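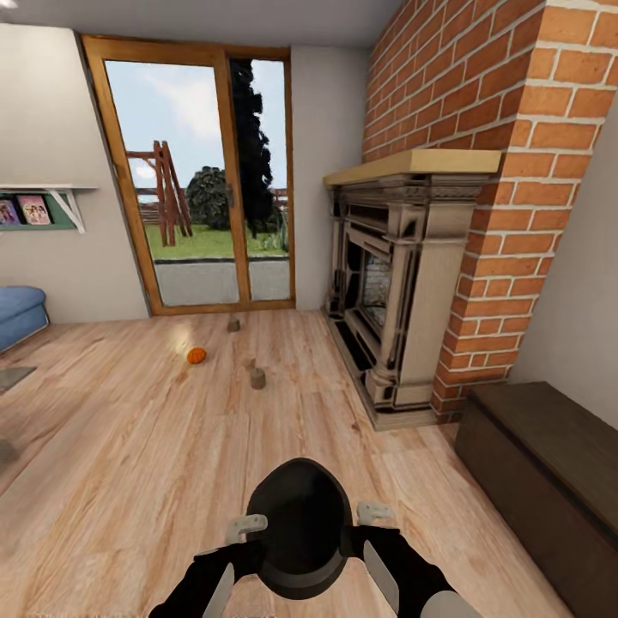

Robot's-eye view of the Onon living room in the simulator, with a ball and two small blocks on the floor and both grippers clear of the planks.

How to write and check a floor pickup task

By Dumisani Maluleke
Applies to: Leltum task files, all house scenes

This guide covers the rules we follow when we add a floor pickup task to a simulated house. It is for anyone who writes tasks for Leltum or reviews other people's. You should already be able to load a scene and drive the arms by hand. If you can't, do the setup page first and come back.

A floor pickup task is any task where the robot has to lift something off the floor and put it somewhere else. They look simple, and most of our rejected task files are floor pickups. The usual trouble is a vague goal, or a start layout that nobody checked from the robot's own camera.

Before you start

You need:
A house scene that passes the load test
A robot profile with two arms and working grippers
Write access to your own branch of the task folder
A copy of the review sheet

Work on one task at a time. If you want a variant, finish and merge the first one, then copy it.

Step 1. Write the goal in one sentence

Put the goal at the top of the task file before you place a single object. It should say what moves, where it goes and what state everything else is left in. For the living room shown at the top, a good goal would be: "Place both cylindrical blocks on top of the bench and leave the ball on the floor."

A bad one would be "Tidy the living room." A reviewer can't tell when that is done, and neither can the checker.

Use the object names from the catalog. Don't write "toy" if the catalog says "ball". If two objects share a catalog entry, as blocks often do, give each one its own ID and use the ID in the success test. The goal sentence can stay in everyday words.

Step 2. Place the objects

Drop each object from just above the floor and let the physics settle before you save. Don't type in a height by hand. An object saved slightly inside the planks will jump on the first step and may end up across the room.

Rules for placement:

Keep every target object where at least one arm can get to it after the base has driven up. An object jammed in the corner between the chimney and a bench may be visible and still be out of reach.

Leave at least one gripper width of free space on two opposite sides of each target.

Don't stand upright objects on a rug edge or a door threshold. Near is fine, on is not. Small blocks tip over there when the scene reloads.

Balls need a rest check. Load the scene, wait, and read the ball's speed. If it isn't zero, the ball is rolling and the start layout isn't fixed.

Spread the targets out in depth. A task with everything right in front of the base tests the arms only. If one block is close and another is back toward the patio door, the robot has to drive between picks, and that gives us a more useful task.

Step 3. Check the start pose of the robot

Load the task and look through the head camera. This is the step people skip. The editor camera floats wherever you left it and will show you things the robot can't see.

From the head camera, check the following:

Both grippers are in view, open, and above the floor. A gripper that starts in contact with the floor counts as a collision on step zero and the run is thrown out.

The arms are apart, with the housing between them clear.

At least one target is visible without moving the base. The others may be hidden if the goal sentence makes it plain that they exist.

No part of the base overlaps furniture. Turn on the contact overlay for this. Long, low pieces such as benches and chests are the ones to watch, especially when they run alongside the robot. An arm reaching forward next to a bench can look fine and have an elbow inside it.

If anything fails, move the base. Don't shift the furniture to make room. House layouts are shared between tasks, and changing one changes them all.

Step 4. Check light, glass and look-alikes

Rooms with big glass doors need a second look. The yard outside is drawn in full, so grass, trees, fences and swing frames all turn up in the camera view. That's allowed, and we want it. But keep target objects off the patio unless the task includes opening the door.

Patches of light on the floor are also allowed. Check that the target can still be told apart from the floor in the brightest spot it could occupy. A beige block on pale planks is about as low in contrast as we accept. If you can't find the target yourself in a still from the head camera within a few seconds, pick another spot or another object.

Write down any look-alikes. Two blocks in similar browns are look-alikes, and the further one will appear smaller from the start pose. If only one of them is a target, the goal sentence must say which, in a way that a person standing in the room would understand. "The block nearer the patio door" works. "Block 2" doesn't.

Step 5. Set the success test

The success test runs after every step. Keep it short. For most pickups it needs these conditions:

Each target is touching the goal surface.
Each target is still.
Neither gripper is touching a target.
Objects named as "leave alone" are within their allowed distance of where they started.

The third one matters. Without it, a robot that presses a block against the bench and holds it there will pass.

Don't add conditions for style. If you would like the block upright at the end, say so in the goal sentence and then test for it. If the goal sentence doesn't mention it, the test must not either. Sibusiso Van der Merwe reviews the success tests and will send back any file where the two don't match.

Step 6. Set the step limit

The standard limit for a single-room pickup is 2,000 steps. Don't raise it to rescue a slow task. If a trained operator can't finish by hand within the limit, the task is too long and should be split.

A full-length run holds 2,001 camera stills: the one taken before the first step, plus one after each step. New reviewers report this as an error fairly often. It is correct. Scripts that assume the two numbers match will drop the last still, and the last still is the one the success test is judged on.

Step 7. Run it by hand

Do the task yourself with the controllers before you submit it. Then reload and do it again with the base starting in a different allowed position.

Drive slowly near walls and hearths. Use the arm on the same side as the object where you can -- crossing one arm over the housing is allowed, but it blocks the head camera at the moment you need it. Lift straight up before you turn. Let go only when the object is resting on the surface, and back the gripper off before you move the base.

Log the following for each hand run:
Steps used
Which arm made each pick
Any contact with furniture or walls
Any object you moved that you weren't supposed to

If your hand runs keep hitting the same piece of furniture, the placement is too tight. Go back to Step 2.

Step 8. Run the seeds

Each task must load cleanly on 10 seeds. The seeds shift the objects a little and vary the light. Look at the first still from every one of them. The load test only tells you that nothing crashed. It won't tell you that the ball has ended up under the sofa.

Save the stills with the task. Reviewers use them, and so does the Kokelent training group when they want to know why a policy does well on one seed and badly on the next.

Step 9. Submit

Fill in the review sheet and open the request. Name the file with the house, the room and the verb, in that order, such as onon_living_pickup. Add a number only if that name is taken.

Reviews are done on Wednesday. Files submitted after 10 in the morning wait for the next round. A reviewer may fix typing errors in your file but may not change the goal, the placement or the test. Those come back to you.

Rules for changing a task later

Once a task is merged, its goal sentence is frozen. You may fix a broken success test, but you must raise the version number, and results from the old version can't be put in the same table as the new ones.

We learned this on the Pillay set. A distance limit was loosened in 700 task files without a version change, and scores from before and after were mixed in one report. The whole set had to be run again.

Objects can be swapped only for ones with the same size and weight class. A change in color counts as a new version too.

A note on real robots

Passing in simulation does not clear a task for a real room. The simulator has no people, no pets and no loose cables unless you put them there. Before any task from this folder is tried on hardware, it goes through the separate floor safety check, which has its own form and its own sign-off. Speed limits in the task file are simulator limits. Do not copy them over.

Common reasons for a returned file

Goal sentence and success test disagree
Gripper touching the floor at step zero
Ball still rolling at load
Look-alike objects not told apart in the goal
Step limit raised without asking
No stills from the seeds
Furniture moved in a shared house

Questions about success tests go to Sibusiso. Questions about placement and start poses go to me.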